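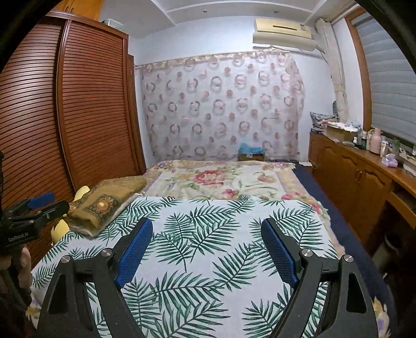
Vol. 7, No. 81

Laundry remains the slow chore. Bed-making and folding both start with the same step, finding an edge on soft material, and most two-jaw grippers still lose time there. The Balville group has logged 2243 grasps on household cloth, split across seven fabric types. Smooth towels give the fewest failed picks. Printed sheets and blankets give more, as the vision model tends to read a pattern line as a fold.

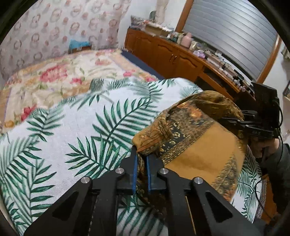
Two-handed work is the next limit. One gripper can hold a corner, but squaring a large piece takes a second one at matched tension, and the Junderano controller corrects tension only after the cloth has shifted. A person working both tools by hand does this without planning it. Until the controller catches up, unattended folding should be quoted for flat items on a clear table. Beds are out of scope for this release. Revised tension figures from the Clakcombe bench are due in April.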